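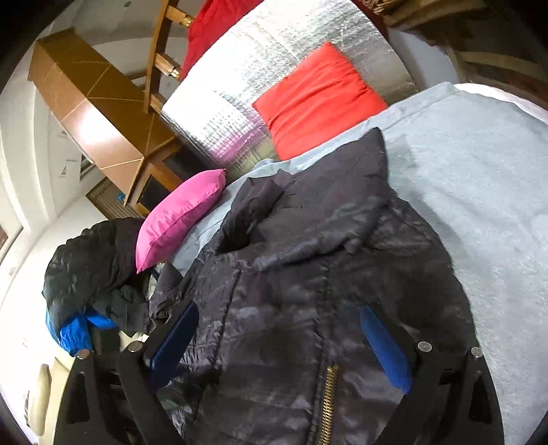
Garments are a poor fit for most grasp planners. A mug has a handle in the same place every time; a padded jacket has a collar, a zipper and a great deal of fabric that changes shape when touched. Khrystyna-Mariia Bilyk has spent the past year on that problem at Yatsenko, where her group trains manipulation policies from demonstrations recorded with hand-held grippers in private homes.

The group's latest result concerns where a demonstrator should make first contact. "We had been collecting jackets the way people naturally handle them, and people go for the middle," Bilyk says. "A person can correct from there. The policy can't, or not often enough."

The method is simple to state. Demonstrators were split into 2 protocols. Under the free protocol they folded as they liked. Under the anchored protocol the first grasp had to land within 60 millimeters of a seam, a hem or the zipper. Each protocol contributed the same number of episodes to a pool of 3,000, and one policy was trained on each half. 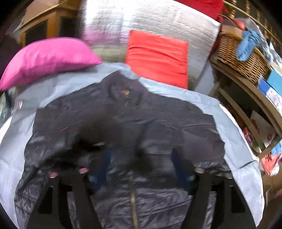
Photo: Yatsenko / Marnance home data project

The two policies were then tested on garments absent from training, 100 trials each. The anchored policy completed more folds, and the difference was largest on quilted nylon. Bilyk attributes this to slip. "Shiny fabric over padding gives the pads very little to hold. At a seam the layers are stitched together, so the fingers close on something that stays the same thickness."

Gunārs Tamošiūnaitė, who handled the trajectory processing, is more cautious. He points out that anchored episodes are also shorter and contain fewer regrasps, and that either factor could account for part of the gain. "We matched the number of episodes. We did not match the number of frames," he says. A rerun with matched frames is planned for July.

Dark clothing remained difficult under both protocols. Navy and black fabric loses its fold lines in the wrist view, and pose tracking depended heavily on whatever stood behind the garment. Beds with bright pillows or patterned objects nearby tracked well. Plain walls did not. Stefaniia Harasym, who annotates the recordings, now tags each episode for background texture before it enters the pool.

The protocol has a cost. Demonstrators took longer to train, and several reported that the anchored grasp felt unnatural on sleeves. Bilyk does not intend to drop the free episodes. "They contain the recoveries," she says. "If you only record clean grasps, the policy has no idea what to do after a bad one."

The next round adds wet laundry and coats with detachable hoods – the second at the request of Irnedow, which will run the policy on its own arms.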